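刑事司法与区域安全研究课程讲义
第六讲　查获数据的阅读与使用
主讲：Tiina Nurmi　讲义整理：Vilho Sjöberg
课前阅读：Mesosier口岸年度通报（节选）；Lehtinen工作文件第二、三章

一、本讲范围
上一讲讨论了走私案件的立案标准与管辖划分。本讲转入统计材料，以口岸查获的走私卷烟为对象，说明查获数据的来源、口径及其在研究报告中的引用规范。案件侦办程序不在本讲范围之内，有关内容见第九讲。

二、基本概念
查获：执法机关在查验、巡逻或搜查中发现并控制涉案货物的行为。
扣押：依法定程序取得货物占有的决定，须有书面文书。
没收：经裁决后所有权的终局转移。
三者在时间上可能相隔数月乃至跨年度。引用数据时，应首先确认原表统计的是哪一环节。Mesosier通报采用“查获”口径，Ellbridge口岸的季度表则自五月起改用“扣押”口径，两表不得直接相加。

三、案例：Ellbridge口岸的两组数字
Ellbridge口岸在同一统计年度内公布过两个案件总数，年初版为1,004宗，修订版为919宗。差额并非漏报所致。修订时，口岸将同一承运人在同一航次内的多份文书合并为一案，另将若干仅有行政处罚、未予扣押的案件移出。
学生作业中常见的错误，是以年初版总数为分母、以修订版的定罪数为分子计算比率。此类计算结果没有意义，评阅时不予给分。
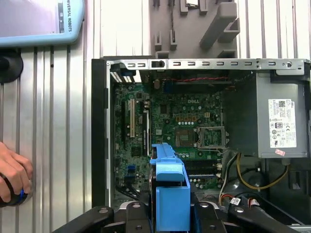 打开的台式机机箱内部，CPU插座空置
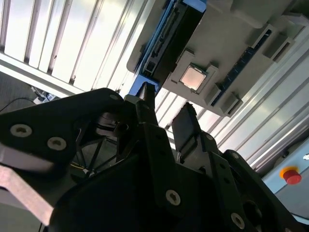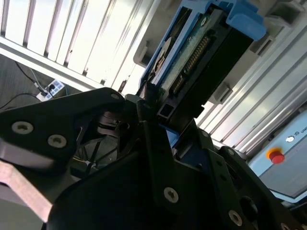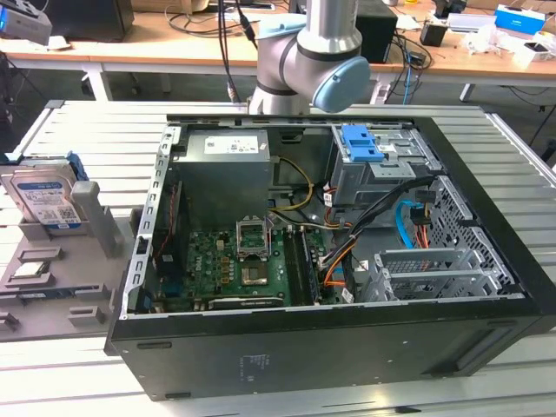 侧放的机箱，左上部为电源

四、计量单位与换算
卷烟数量在各口岸的登记单位不一，有支、条、箱三种。箱的规格随产地而异，换算时须查阅当年附表，不得套用通用系数。散装烟丝以千克登记，一般单列。
Mesosier通报在集装箱案件中另设“批”这一单位。一批可能涉及多个集装箱，也可能仅为一个集装箱内的部分货物。该年度通报列有82批，对应文书1,477份。使用者如需按文书计算，应注明“文书数”，不宜写作“案件数”。

五、查获量与实际流量
查获量增加，可能反映走私活动上升，也可能反映查验力量增加、设备更新或登记规则变化。单凭一个年度的查获总量，不足以判断市场规模。
Lehtinen工作文件建议同时考察下列指标：
1. 查验率，即实际开验货物占申报货物的比例；
2. 命中率，即开验后发现违规的比例；
3. 非法零售价格的季度变动；
4. 空烟盒抽样调查中未完税产品的占比。
其中第三项受汇率影响较大，跨境比较时应换算为同一货币并说明换算日的选取方法。第四项成本较高，多数口岸所在地区没有连续数据，缺失年度应留空，不得以相邻年度平均值填补。

六、新闻稿的引用
执法机关发布的新闻稿通常给出查获货物的“估值”。估值可按零售价、应缴税额或来源地批发价计算，三者相差悬殊。新闻稿未说明依据的，正文中应写明“估值依据未公布”。
“历年最大”“首次”等表述须核对比较范围。某一口岸的最大单案，未必是该国的最大单案。引文应保留发布机关的名称，转载媒体的标题不作为数据来源。

七、Domus数据库的使用
本课程提供Domus数据库的校内访问权限，登录后在“口岸”栏下选择年度与货类。请注意以下事项：
导出表默认采用修订版口径，如需年初版，应在版本栏中另行选择。
“0”表示当期无案件，“—”表示未报送，两者在导入统计软件时须分别编码。
涉及未结案件的备注字段不得在作业或论文中引用。

八、思考与作业
（一）比较Mesosier与Ellbridge两处口岸的统计口径，列出不可直接比较的项目，篇幅以两页为限。
（二）自选一则走私卷烟查获的新闻稿，指出其中的估值依据、比较范围与计量单位；缺项亦须列明。
（三）阅读Lehtinen工作文件第四章，准备下一讲的讨论。
作业以书面形式提交，封面注明学号及所用数据版本。逾期提交须事先取得主讲教师同意。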